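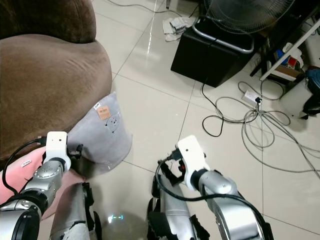 *Brown sofa, gray cushion, pink cloth.*

**Stindura opens Memine, a mail-in repair service for cushions, throws and other soft things around the house**

**For release in June**

Hello from the Stindura workroom! I started this company, I write the press releases, and I also answer the phone most mornings, so if this reads like somebody talking with a mouthful of pins, please forgive me.

The news is that we're opening a repair-by-mail service called Memine. You send us a tired cushion, a throw with a hole in it, a bolster that has gone flat or a curtain the cat has been climbing, and we fix it and send it back. Repairs start at $37, including return shipping anywhere in the lower 48 states. Orders open in June through our website and at the counter of our shop on Mutton Street, where you can drop things off in person and get out of paying for postage one way.

I've wanted to do this for years. Stindura has been an upholstery shop from the beginning, and upholstery means big pieces - sofas, wing chairs, the odd church kneeler, once a very long banquette for a diner that was changing from red to green. But people kept coming in with a chair under one arm and a cushion under the other, and the cushion was always an afterthought. "While I'm here, could you look at this?" And I'd look at it, and I'd usually say yes, and then it would sit on the shelf behind the big jobs for weeks while I felt guilty every time I walked past. Memine gets its own bench, its own sewing machines and its own shelf, and the big jobs aren't allowed to touch any of them.

**What we'll take**

Pretty much anything soft that lives in a room and isn't clothing. Floor cushions, seat pads, throw pillows, bolsters, draft stoppers, quilts that need a patch (but please read the bit about antique quilts further down), blankets with loose binding, curtains up to 104 inches long, and those squashy footstools that start leaking beads. We can put in new zippers, rebuild corners, replace piping, restuff, patch from behind, and darn so it shows or so it doesn't. I like darning that shows. I have a mustard yellow wool I'm dying to use on somebody's navy blanket, so if you've got one, speak up!

Faded fabric is harder. We don't dye, and I won't promise to match a color that's had ten summers in a south window. What we can often do is turn a panel around so the fresh side faces out, or swap just the front for something new and keep the back you like. We'll talk it over with you before anybody picks up the scissors.

**How it works**

You fill in a short form and tell us what's wrong in your own words. "It's gone lumpy" is fine. We email you a price, and if you're happy with it, we mail you a flat bag and a label. Stuff the cushion in, squeeze the air out, drop it at the post office. Most repairs will be back with you in 5 weeks, and we'll write to you when the work begins and again when it ships.

Please wash things first if they can be washed. If the care label says otherwise, leave it alone and let us know on the form what got spilled on it. And take your good duvet cover off the duvet before you send the duvet. I say this with love, having run a pin through one that belonged to my own sister.

If we open a seam and find the trouble is worse than it looked, we stop and write to you with a new price. You can say no. We'll close the seam back up and mail it home, and you'll pay the shipping and that's all.

**The Jayasinghe filling**

A word about stuffing, which I could go on about all afternoon. Most of our restuffing will use a wool and kapok blend made for us by the Jayasinghe mill, who have supplied our chair work for a long time and agreed to card a lighter version for cushions. It's springy, it plumps back up with a good slap, and it doesn't squeak when you lean on it (some foam squeaks, and once you've noticed you can't stop hearing it). We'll have a feather-free synthetic too, for anybody with a wool allergy, and we can work with foam if a seat pad needs a firm edge. Tell us how you like it. Firm, soft, or "like it was when we bought it" are all answers I know what to do with.

Old filling goes back in whenever it's in decent shape. We tease it out, top it up and close the case again. If it can't be saved we'll ask before we throw it away, as people do get attached to what's inside a pillow, and I include myself in that.

**What we won't take**

Mattresses, car seats, life jackets, child safety gear of any sort, electric blankets, and anything that has had bedbugs near it, even a long time ago. Antique quilts should go to a textile conservator. I love them and I'm not the right person. We also can't take leather through the mail service, though the upholstery side of Stindura is happy to see it at the shop.

**Come and try it**

We're holding an open afternoon at the Mutton Street shop in June, from 2 p.m. until we run out of lemonade. Bring one small thing with a split seam or a missing button and we'll mend it while you wait, no charge, and you can watch or have a go yourself. There'll be a table of fabric ends for sale by the handful, and a ladder-stitch lesson going on more or less all the time. Ladder stitch is the one I wish everybody knew. It closes a cushion from the outside so the thread disappears, and once you've got it you may never need to mail me anything, which is terrible for business, and I'm going to teach it to you anyway.

Kids are welcome. The big shears will be put away, but please keep hold of very little ones around the pressing table. There's parking behind the building and a ramp at the side door.

**About Stindura**

Stindura is an independent upholstery and soft furnishings workroom on Mutton Street. We restore and re-cover furniture for homes, restaurants and places of worship, and we now run Memine, our mail-in repair service for smaller household textiles.

**For the press**

If you write about homes, mending or small business and want to visit before we open, please do. Mornings are best. You're welcome to send in something of your own for repair and write about how it went, good or bad, and we'll charge you the same as everyone else. Get in touch through the contact form on the Stindura website with "Memine press" in the subject line, and I'll write back myself, most likely after lunch.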